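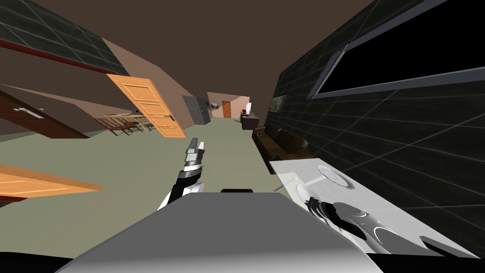
Could you please stop sending me parcels in boxes the size of a fridge, one customer wrote to us last December, because I've run out of places to put them and the bin men have started leaving notes.

Fair enough! I read that message out at our morning meeting and there was a bit of shuffling of feet. We're a mail-order tea and biscuit firm. We send out small, light, fairly crumbly things, and for years we'd been sending them in whatever box was nearest to the packing bench.

So, news. From 6 March 2026 every order from Stundulier goes out in one of 2 new boxes, both made to fit through an ordinary letterbox or sit on a doorstep without blowing into next door's hedge. The small one takes up to four packets of loose tea. The bigger one takes the biscuit tins, the mixed selections and the gift sets. If you order something really huge (office orders, weddings, that sort of thing) you'll get several of the bigger ones taped together, and I promise they do stay together.

I'm writing this one myself, as the person who started the business and who still answers a fair bit of the post. We did try having an agency write our press releases. They kept calling us a "hot beverage solutions partner" and my mum rang up to ask if we'd been bought out.

What's changing

The boxes are made for us by Vanico, who have been very patient. We went through 20 samples before we settled on the final pair, and I have most of them stacked on my landing at home with Christmas decorations in. Some were too soft and arrived looking like they'd been sat on. One was lovely but needed a diagram to open. The ones we've chosen are plain brown card with a paper tear strip, no plastic window and no plastic tape, and they fold flat in a couple of seconds for the recycling.

Inside, the air pillows have gone. We're using shredded card from our own offcuts, which does get everywhere if you have a cat, sorry about that. The tins sit in a folded card cradle, and the ginger thins (our most breakable biscuit by miles) now have a collar round the stack. I posted a lot of ginger thins to my sister in Aberdeen while we were testing that collar and she says she'd be happy to carry on with the research.

What it costs

Postage on small orders is coming down. Anything that fits in the small box now costs £2 to send anywhere in mainland UK, and that covers most of what people buy from us. The bigger box stays at the price it was. Tea and biscuit prices aren't going up to pay for any of this, which I mention because it was the first thing everybody at the warehouse asked me.

For the Highlands, the islands and Northern Ireland the rates are on the delivery page of the website. They're a bit lower than before, though not as low as I'd like, and I'm still nagging the courier.

The Ok list

Along with the boxes we're launching something called Ok. It started as a joke name on a spreadsheet and then it stuck. It's a note you can leave on your account that says what's ok for your deliveries: ok to leave in the porch, ok to give to the lady at the flower shop, ok to swap Assam for Ceylon if we've run out, not ok to ring the bell before nine. We print it on the packing slip so our own packers see it, and the delivery bits go on the label for the driver.

We tried it with 104 regular customers over the winter. The porch and neighbour notes got used the most, as you'd expect. What I hadn't expected was how strongly people feel about substitutions. Quite a few would sooner wait a fortnight than have the wrong Darjeeling, and one gentleman wrote us a full page on the subject of rooibos, which I've kept. You can fill Ok in today, change it whenever you like, or ignore it completely and we'll carry on as normal.

Old boxes and the Sever blend

We've still got a fair pile of the old big cartons and it would be daft to pulp them. They're free to anyone who wants to collect them from the warehouse while they last, and they're good sturdy things for moving house. Schools and playgroups are very welcome to them too. Email first so we can have them ready at the side door.

And while I've got you, Sever is back. That's our smoky winter black tea, the one that sold out before Christmas and caused all those emails. We've got enough to last into spring, in the loose packets only for now. It fits in the small box. I checked!

For press

Editors who'd like to see the boxes can have a set sent out, with something to eat in them. We have pictures of both sizes, open and closed, plus the full tea list and prices. Please use the press address on the contact page, as the customer inbox gets very busy and yours will end up behind somebody's rooibos query. I'm happy to talk on the phone most afternoons.

Stundulier sells loose-leaf tea and biscuits by post to homes and offices across the UK.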